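Notes for the Tuesday evening talk, Britness Hall
Timber, grain and the long way round to a tabletop

(Wait for the kettle crowd to sit down. Don't start on the thank-yous until the door's shut.)

Good evening, and thank you for having me back. Thanks to Kerstin Kröger for the room and for the lemon slice, which I've already been into twice. I was asked to speak for forty minutes on choosing boards, and those of you who were at the last one will know I've never managed forty minutes on anything, so please get up and stretch if you need to.

Start with the story of the hallway table. My mum bought a length of timber at the Bataineh yard years ago, paid $72 for it, and then it leaned against the laundry wall for so long that we hung tea towels off it. When I finally got it down and gave it a wipe I fell in love with the colour of it, a sort of stormy silver, and I've been hopeless about grey timber ever since. (Pause here, somebody always has a board like that at home. Let them tell you.)

Then on to looking. Most of us buy a board by its size and its price, and I did too for ages. Try standing a good way back from it first, then come right up close, and then have a look from one end with the light behind you. You're after the way the lines travel. Straight lines are calm and suit a shelf. Wavy ones will be the first thing anybody sees when they walk into the room, so be sure you want that, and be sure you've got a plain wall to go with it.

Grey and white boards need a word of their own. Some are weathered, some are stained, and some are a printed surface over something else, and I have no snobbery about any of them. My sister's got a printed one from Stollell in her kitchen and it's had 19 Christmas lunches' worth of gravy on it, bless it. But do ask at the counter which kind you're getting, because you can sand one and you'd be heartbroken if you sanded the other.

(Drink of water. Check the time. If it's past eight, skip the bit about the shed.)

The shed bit: I keep 223 offcuts in there, all labelled, and my husband would like you to know he's counted them. They're wonderful for testing oil. Put your finish on a scrap and leave it a week by a window before you go anywhere near the good face.

Next, handling. Big boards are awkward things, and the underside gets forgotten. Feel along it before you lift, and keep your fingers clear of the edge when you set it down. Mine has a dent in it the shape of a door handle, and I'll own up to that one if anybody asks. 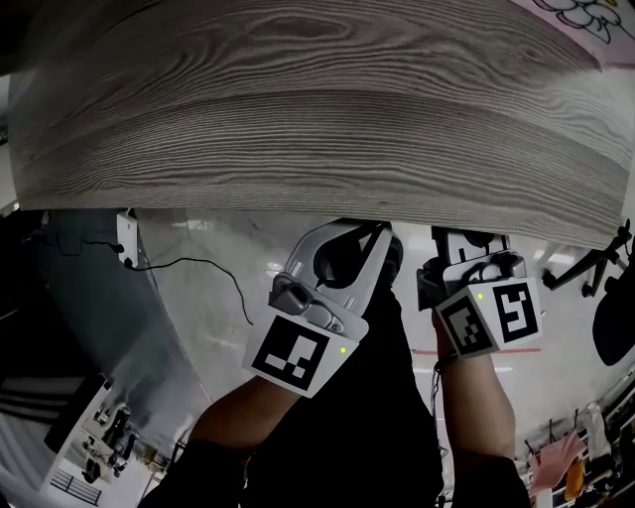
Long dark lines on pale grey, with those knotty swirls through them, and a gentle curve along the lower edge. I could look at that sort of figure all day! Leave this slide up while people talk, and ask who'd put it in a small room and who wouldn't.

Mehrangiz Shojaei wrote to me after the last talk that a swirly grey top had made her dining room feel colder, and that she'd ended up adding a mustard runner and two lamps before she could enjoy her dinner in there. She'd go warmer if she had her time again, she said, or at least borrow a sample for a fortnight.

I think she's right about the sample. Bring up the lamps as well, since a yellowish bulb makes a big difference to grey and it's the cheapest thing you can change.

Questions after that. Munther Nseir has the price list for anyone who wants one, and the offcut box is by the door, so please take some home with you.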